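Rerncombe Council Songs and Mottoes: a text collection on a local dispute

Version 3. Prepared by Gwendolyn Escobedo.

About this collection

The collection holds public writing about the town song of Rerncombe and the motto painted over the door of its council chamber. The dispute is an old one. Every few years a councillor asks whether the second verse of the song praises the Calloway family, who owned most of the land between Rerncombe and Skultside, and every few years the local papers fill with letters. I began to save these letters for my own studies, and after some time it seemed useful to share them in an ordered form.

There are 2,803 items. Most of them are letters to the editor. The rest are council minutes, election leaflets, short opinion columns and a small number of speeches which were printed in full. All items are in English, although a few letters quote lines in Latin.

What is in the folders

The folder "letters" has one plain text file for each letter. The folder "minutes" has the council minutes, divided by meeting. The folder "leaflets" contains text typed by hand from paper leaflets, so please expect typing mistakes there. A table called items.csv lists every file with its source, its year, its kind and its position on the question.

The position column has four values: keep, change, remove and unclear. "Keep" means that the writer wants the song as it is. "Change" means a new second verse or a changed line. "Remove" means that the town should have no official song. I used "unclear" more often than I first planned, because many writers are angry with the council in general and say very little about the song.
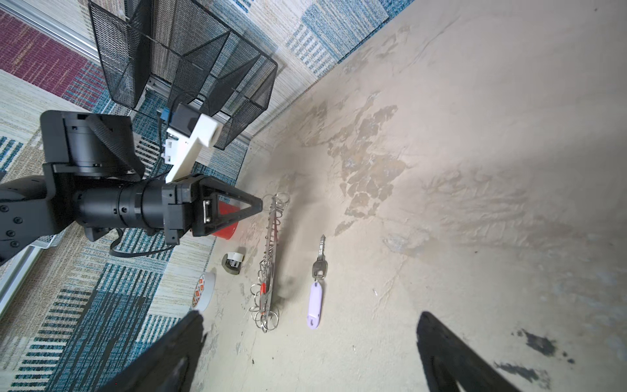
Where a writer changed opinion inside the same letter, I took the last opinion given. There are not many such cases, and they have the word "turn" in the notes column.

How the items were chosen

I read the bound newspapers in the Skultside library and copied each item which names the song, the motto or the Calloway verse. An item which speaks only of the Calloway estate, for example about fences or rents, was left out. Very long items were shortened to 4,000 characters, and the table shows where this was done. The council minutes were not shortened.

The years are not equally covered. Two volumes of the newspaper are missing from the shelf, and during the last local election people wrote far more than usual. If you make a chart of opinion over time, please keep this in mind. A high number of letters in one year can come from three or four very busy writers.

Names and privacy

Names of councillors are kept when they speak in office. Names of private letter writers are replaced by a code, and street names are taken out. The code is the same for one person in the whole collection, so it is possible to follow a writer without knowing who it is. In 38 items I could not decide if the writer was speaking as a councillor or as a private person. These have a code too.

Known problems

The position labels are the work of one reader. A second reader from the Plarkine reading group checked part of the letters, and we did not agree on all of them, mostly between "change" and "unclear". Our disagreements are in the file second_reader.csv — I did not correct my own labels after seeing hers.

Irony is difficult. Several letters ask for a statue of the Calloway horse, and I believe that at least one of these is serious.

Spelling is left as printed. The motto appears in many different forms, and the council minutes themselves do not always use the same one.

Changes in this version

The minutes from June were added. Double copies of letters printed in both the morning and the weekend paper were removed, and the earlier printing was kept. The column "paper" is now called "source".

Use and contact

You may use the collection for teaching and for research without payment. Please name the collection and the version number. Corrections are welcome, above all for the leaflets, and they should give the file name and the line.

Last edited Sat 24 April.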